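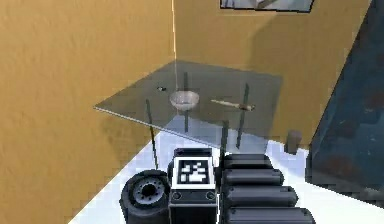
Kilstead would lose its water at 60 meters, according to the surveyor, and the well had been dug to the wrong figure from the start. The clerk wrote this down. She had the old log open at July, where the depth was given as 109.

"One of them is a copying error," she said.

The surveyor lowered the line again. It went slack at 13.

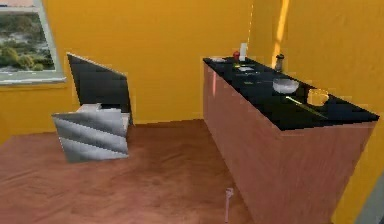
Fiction | By T. Subramaniam

They repeated the measurement after lunch and got the same result. The clerk ruled a new column — the log had room for 2 more — and entered it without a remark. Under "Cause" she left a blank. At dusk the pump at Trerer, nine miles downhill, began to run clear.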